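Chaplaincy workshop notebook – August

Back at the bench after lunch, tea in hand, trying to get this down before it leaks out of my head. The morning went on the reflection cards for the interfaith welcome week at Druvholm, and I've got ink up to both elbows.

Card stock first. The Bodmont cream is lovely to look at and a pig to print on. It drinks the ink and then sulks. I ran the opening prayer on it three times and the small type filled in every time, so I've gone back to the Steyn white, which takes the letterpress cleanly if I back the pressure off a touch. We need 351 cards all told and I have 257 that I'd be happy to hand to a first-year. The remainder can wait till the blue turns up.

Wording is the bigger headache. Khanyisile came down with the revised texts and we sat on the step and argued about them (nicely!) for most of an hour. She wants each card to carry a line from a single tradition, properly credited, with a question on the back. I'd been drifting towards something vaguer that everyone could nod along to. I think she's right. A student who has grown up with the psalms can tell when a psalm has been sanded down, and I'd guess the same goes for everybody else's texts. So: whole lines, named sources, no blending.

Questions for the backs, as they stand:

Who taught you to be quiet?
What do you owe to people you will never meet?
Where did you last change your mind?

Unathi thinks the second one sounds like a tax form. Leaving it in for now, but I want to try it on some actual students first.

Quiet room

Mpho has been measuring up for the new shelf. The point of it is that prayer mats, Bibles, the Gita and the rest all sit at the same height, and nothing ends up on the floor or under something else. He'd drawn it with two tiers and then rubbed one out, good man. Still to settle is the direction marker for prayer. Joaquim wants it set into the ceiling, I'd like a small brass one on the skirting. We'll ask the people who'll use it.

Examen evenings

Pravesh is taking these over from me and I'm relieved. My notes for him, such as they are: start late enough that the sports lot can come, keep it to twenty minutes, and don't fill the silences. I always filled the silences. He also asked whether someone with no faith at all can come along, and yes, of course, several of the regulars would say that's them.
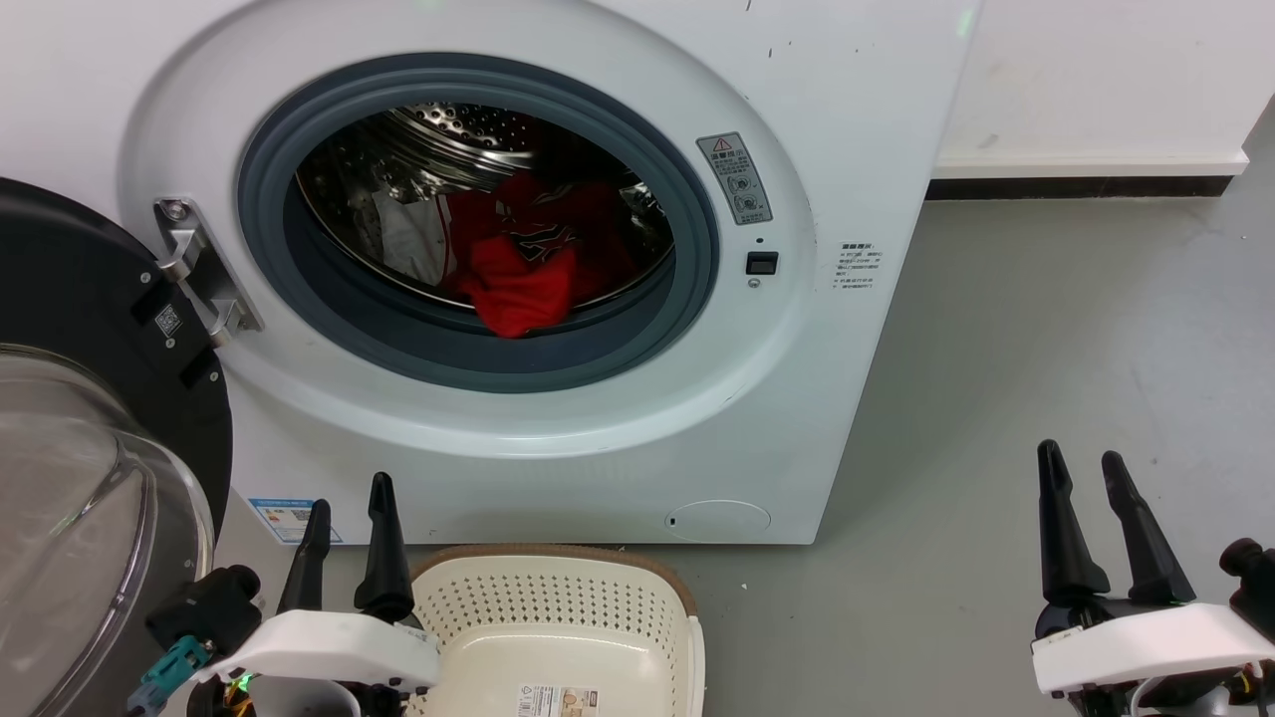

To do before the next session

Proof the Carari translation with Khanyisile, especially the accents.
Order more Steyn white, 100 sheets, and check the weight on the packet this time.
Clean the rollers properly – I skimped yesterday and paid for it this morning.
Ask Joaquim for the hall key back.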